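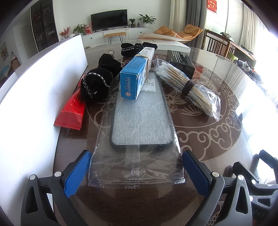

*Page last changed: March*

# Round table, small goods

Round table with glass top, mixed small goods. Bagged phone case with gray foam sheet, boxes, black socks, cotton swabs in a bag, small glass bottle on its side.

This page covers the round table in the flat at Staltedham and the small goods that get sorted on it. The drawers, the hall shelf and the kitchen are on their own pages. Dimensions are in millimeters. Terms are the ones used on the drawer labels, so "bag" means any thin clear plastic wrapping with a sealed end, and "box" means card, whatever its size.

## The table

Dark brown top, round, with a large white pattern of cloud scrolls and circles and a stylized creature worked in among them. A clear glass top lies over it. Diameter of the glass is 900, measured across the top with a steel tape.

The pattern makes a poor background for small white parts. Cotton swabs, labels and white thread are hard to find against the scrolls and easy to find against the brown. Dark goods have the opposite problem. For sorting very small parts (SIM trays, screws, earring backs) a plain gray tray goes down first. Everything else goes directly on the glass.

Glass was chosen over a cloth for three years of trial and error that can be summarized as tape. Clear packing tape comes off glass with a plastic scraper and comes off cloth with some of the cloth.

Cleaning: damp microfiber, then dry microfiber. The glass is lifted once a season and the underside done as well. Two people for the lift. Crumbs collect at the rim.

## Phone cases

Flexible phone cases are kept in the original bag until used. The foam sheet stays with the case. It holds the shape of the shell when other things are stacked on it, and a case stored flat without foam can take a set along the long side over a hot summer.

Bags with crimped, zigzag ends are opened at the crimp with scissors. Tearing along the zigzag works on some films and runs diagonally on others. A bag that has to be closed again gets one strip of clear tape, laid lengthwise, with the last few millimeters folded under as a tab.

"TPU" on a label stands for thermoplastic polyurethane, the usual flexible case material. One of the labels on this table reads "TPU 1031 S14", with a date ending in 12-28 on the same panel. The label text is copied to the drawer list exactly as printed. No attempt is made to work out what the digits stand for, and the date goes in the remarks column without a heading - printed dates on small goods can mean manufacture, packing or inspection, and the panel seldom makes clear which.

Clear cases yellow. This applies in the drawer as well as in use, only slower. Dark ones are kept longer.

## Card boxes

Boxes small enough to stand on end are stood on end while sorting, label toward the chair. They are laid flat again for storage.

A rubber band around a box is left on if the flap no longer holds by itself. Beige office bands are the ones in use. They are checked in spring. A band that has gone tacky will mark printed card and has to come off, and on glossy white card the mark stays. Cotton tape would be better and there is a roll of it in drawer 71, which is otherwise for string.

Larger boxes go to the far side of the table until their contents are known. The rule for keeping an empty one is short:

- Keep if the product inside is still under warranty.
- Keep if it fits a shelf and is wanted as a container.
- Flatten the rest.

Text in Chinese is photographed flat and read later with a dictionary. Notburga Pfister does the reading and enters the result on the drawer list. Entries waiting for her carry a pencil dot. Boxes are not flattened while the dot is there.

## Socks

Black, fuzzy, with white zigzag stitching along the cuff edges. Material not recorded.

Fuzzy knits shed, and the fibers stick to tape. Socks are therefore the last thing to come to the table and the first thing to leave it, in theory. In practice they tend to stay until the boxes are done.

Pairing is by cuff. The feet of black socks are close to impossible to tell apart by lamplight, and contrast stitching is a much better guide: compare the pitch of the zigzag and how near it runs to the edge. Two cuffs laid side by side on the brown part of the table can be checked in a few seconds.

Fold once at the ankle. Rolling one cuff over the other stretches the stitching, and zigzag thread that has been pulled straight does not recover. Drawer depth is 200, enough for folded pairs on edge.

## Cotton swabs

Wooden stems, white cotton tips, clear bag, with a dark brown hair tie around the middle. The hair tie holds better than a rubber band on a bundle of this kind and can be put back with one hand. It should be snug and no tighter, or the stems bow and the tips at either end fan out.

Wooden stems are stiffer than paper ones and will snap cleanly if bent. For cleaning around a camera lens or inside a charging port they are used dry. They are not used on coated glass.

Storage is in the bag, on its side, away from the bathroom. A jar was tried. The jar from Prulmont had the right diameter but the lid fouled the tips, and the next size up let the bundle fall over. The jar now holds buttons.

## Glass bottles

Small bottles with metallic caps are stored upright. On the table they end up on their sides, where the pattern makes clear glass difficult to see, and they roll.

Before storage:

1. Check the cap by hand.
2. Wipe the thread if the cap comes off.
3. Write the contents on a paper label if there is no printed one.
4. Stand it in the divided tray.

Bottles with unknown contents are not opened at the table. They go to the collection point in Treltbridge, which takes small household quantities in the morning and closes at noon.

## Food packets

Snack packets are sorted as food and go to the kitchen. They are listed on this page only because they turn up among the small goods and have the same crimped ends as the parts bags. A full packet is moved unopened. An opened one is not stored.

Red film is easy to see at any place on this table. The same cannot be said of the clear bags, and more than one has been wiped up with the cleaning cloth.

## Light

The window light is good from mid-morning until 4. After that a lamp is needed. Direct sun on the glass gives a reflection that hides labels, and turning the label a quarter turn usually clears it. A white surface standing at the edge of the table throws light back onto the goods and softens the shadows behind upright boxes. It also glares if looked at directly, so the chair is placed with its side to it.

The lamp is a Sun clip model with a neutral tube. Warm bulbs were given up for this work - black and very dark brown cannot be separated under them, and that matters for socks and hair ties alike.

## Order of work

Usual sequence for a full table:

1. Food out to the kitchen.
2. Bottles upright and into the tray.
3. Boxes read, listed, kept or flattened.
4. Bagged goods listed and retaped.
5. Swabs and other bathroom stock counted into the list by the bag, never by the piece.
6. Socks paired, folded and taken away.
7. Glass scraped and wiped.

Steps can be swapped except the last. If the work has to stop partway, the listed goods go to the right and the unlisted goods stay where they are.

## Drawer list, format

One line per item. Columns are drawer, item, material if printed, label text, remarks. A material that is not printed on the item is left blank, including where it seems obvious. Label text is entered in the original spelling and spacing. Crossings-out are made with a single line so the old entry can still be read.

The list is kept on paper in the top drawer with a spare pencil. A typed copy is made when a sheet is full.

## Changes to this page

- Sock folding rewritten, rolling removed.
- Prulmont jar moved to the button entry.
- Band check changed from autumn to spring.
- Treltbridge closing time corrected.

Corrections to Notburga Pfister, Staltedham.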